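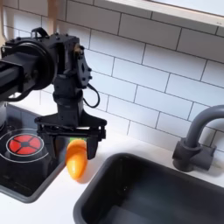
At the play kitchen counter.

I spent most of December trying to cook on one burner. The stove in our apartment has four, but the oven side of it quit in the fall, and by the time the landlord's people had been out to look at it, only the front left burner would light. The part was on order. It stayed on order for nine weeks.

I'm writing this down mainly so I remember what worked, and partly for anyone who has moved into a place with a hot plate and a mini fridge and is tired of noodles.

The first thing I gave up was the idea of side dishes. If you cook rice, then take it off, then cook the vegetables, then cook the meat, you are eating at 8:30 and two out of three things are cold. I tried wrapping the rice pot in a bath towel and that does keep it hot, up to 60 minutes in my kitchen. But it's a lot of standing around. By the second week I was making everything in the same pot.

Soup is the obvious one. I made a lentil soup with carrots and a can of tomatoes every week and took it to work. The lentils were Villca brand, the small brown ones, which the store on Pandside Avenue sells in big bags. They hold their shape better than the cheap ones I used to get. Onion first, then carrot, then the spices for a minute, then everything else. Salt at the end.
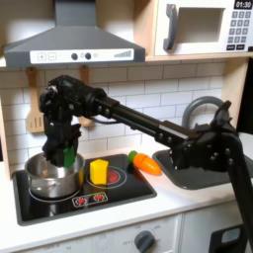 The second one was pasta cooked in its own sauce. You put the dry pasta in with the sauce and enough water to cover it, then stir it more than you think you need to. It comes out starchy, a bit like something from a school cafeteria, and I mean that as praise. Short shapes are best. Spaghetti clumps.

I also got an electric kettle, a Trinar, used, from a neighbor who was moving out. It took a lot of load off the burner. Water for tea, water for couscous, water to top up a soup without stopping the boil. If I had to do the nine weeks over I would get the kettle on day one.

What I missed most was frying an egg to put on top of something. There's an order to it that works. Cook the main thing, put the lid on, move it to a folded towel, and do the egg last. The egg takes 2 minutes and the rest is still hot. 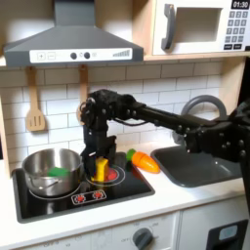

Once the part came and all four burners lit again, I expected to go right back to the old way. I did for a few days, and the sink was full every night. Now I use two at most. The pot goes on the left one and stays there, and the right one is for whatever small thing needs a few minutes, the same split as on the play stove, with its steel pot on the left and the yellow food piece over by the right burner. My old back burners mostly hold the salt and a spoon rest.

The gas bill for the stretch came to less than I expected. I also threw out far less food, since I was only buying for one pot at a time. I've kept that part up. Next I want to try bread in a covered pan on the stovetop, and I'll post the recipe if it comes out.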